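Storage of cleaning products: inspection list with comments
Site: Gronow building, ground floor and cellar
Month of inspection: November

1. Products are kept in their original bottles, with the label readable.
Result: yes, with one remark. The Plumis descaler in the cellar has a label which is coming off. Please fix it with clear tape before the next inspection.

2. Caps are closed well and bottles do not leak.
Result: yes. I turned each cap by hand.

3. Acid products and bleach are on different shelves.
Result: no. On the Wallik shelf they were side by side. I have moved the bleach to the lower shelf, 40 cm away, but a separate cupboard would be better.

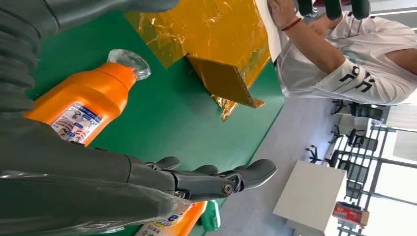 4. Safety sheets are in the folder and not older than 2 years.
Result: partly. The sheet for the Arnico floor soap is missing. I asked the supplier for it by e-mail.

5. No container above 25 litres stands higher than the knee.
Result: yes.

6. The temperature in the cellar stays under 30 degrees.
Result: yes, but the thermometer hangs directly by the door, so I do not trust it completely. Please hang it at the back wall.

7. Gloves and eye wash are near the sink.
Result: gloves yes, in sizes M and L. The eye wash is there, but a box of paper towels stood before it. Removed during the visit.

Points 1, 3 and 4 remain open.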